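Unit 9: Sorting and Storing Small Cables
Workplace Organization, course handout
Instructor: Florante Pangilinan

9.1 Purpose of sorting
Mixed cables take longer to find than to use. A bench sort separates them into groups before anything goes into storage. The method in this unit uses open bins placed side by side within reach of the work area. Lids are left off until the sort is finished.

9.2 Bin assignment
Each bin receives one group only. Groups may be set by length, gauge or connector type, but the rule must be fixed before the first cable is picked up. Bins of different colors are preferred – a written label on an open bin is easily hidden by its contents. An empty bin stays in the row until the end of the sort.

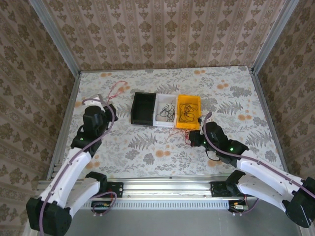

Figure 9.1. Row of three open bins (black, white, yellow-orange) during a cable sort. Loose wires remain on the tabletop.

9.3 Procedure
Clear one strip of table in front of the bins. Pick up a single cable, free it from its neighbors and coil it loosely. Do not wrap thin cable tightly around the fingers. Leads with exposed ends are set beside the bins and checked last.

9.4 Recording
Enter each finished bin on the Clodeck sheet with its group and shelf number. Bins holding more than 20 cables are split. Stock code 3087 is reserved for unsorted material.

Exercise: sort the practice set under two different rules and compare the times. Sheets are due in April.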